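Winter Parking and Wall Repairs at the Beltport Library

The Beltport Library will carry out repairs to its lower-level meeting rooms during the winter recess. The work follows an inspection in November, which recorded damp in the north foundation and recommended that the drains be cleared before the first hard frost. The library has set aside $3,000 for the drains and a further $723 for paint and filler.

The Lambrakis Room will close first. Groups that meet there have been offered the Zornance Room at the same hours, and existing bookings have been moved without charge.
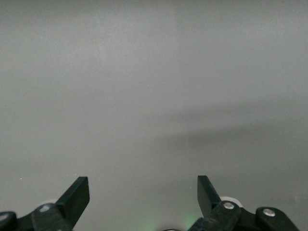
Patrons have asked whether the color of the lower level will change. It will not. The library will keep to gray, in a smooth matte finish with no lettering or pattern, and notices will continue to be posted on the boards beside the stairs. Groups are asked not to use tape or pins on any painted wall.

The parking area on the north side will be closed while the drains are cleared. Patrons may use the Wovimis lot, 300 feet east of the main entrance — please note that the gate there is locked at 9 p.m. The book return will remain open throughout.

Questions about bookings may be directed to the front desk during regular hours.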